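Ticket 602: Public holiday calendar shows the wrong day off
Product: Jollov Calendar, holiday pack
Opened by: Loan Vương
Assigned to: Huw Griffiths
Status: Resolved, with grumbling 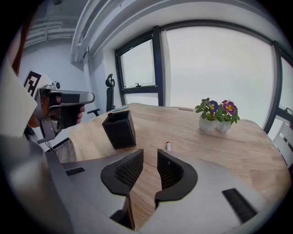 Problem as reported

The September holiday in our shared calendar is a day early for the Wasance office and missing for everyone else. Half the team has booked time off around a holiday that doesn't exist yet. The other half plans to come in on the real one, which is very loyal of them.

Steps already tried by reporter

Signed out and back in. Removed the holiday pack and added it again, which gave us the same holiday twice, both wrong. Changed region to "Other." Do not change region to "Other." I now have 157 holidays, including one called TEST DO NOT SHIP.

Log

9:10, Huw Griffiths
Thanks, Loan. I can see the duplicate. Which time zone is the Wasance office set to? Please check the office setting and not your own. They are on different pages for historical reasons, the history being that we built one and forgot about it.

9:42, Loan Vương
Office setting is blank. Mine is correct.

10:05, Huw Griffiths
A blank office falls back to the server's time zone. All-day holidays start at midnight, so for you it lands at four in the afternoon the day before, and the calendar rounds down to that whole day. Set the zone and save twice. The first save only saves the name.

10:31, Loan Vương
Saved twice. Wasance is now right. Everyone else still has no holiday at all, and Shoaib Awan is asking me whether it was canceled.

11:20, Kaede Hattori
Taking a look from the data side. The holiday is filed as "regional" in the pack, so it is hidden for any office without a region code. I've added the code for your other 4 offices. Please refresh the pack under Settings, Holidays, Refresh. Allow nearly 100 seconds and ignore the progress bar, it's mostly decorative.

11:38, Loan Vương
It's there, on the right day, once. TEST DO NOT SHIP is still on my calendar. It repeats every year.

11:55, Kaede Hattori
Removed. Please tell Shoaib the holiday is back on.

Follow-up

Blank time zone should raise a warning. Passed to Katsuhiko Sasaki.
Double save is a known issue, see the older ticket, also open.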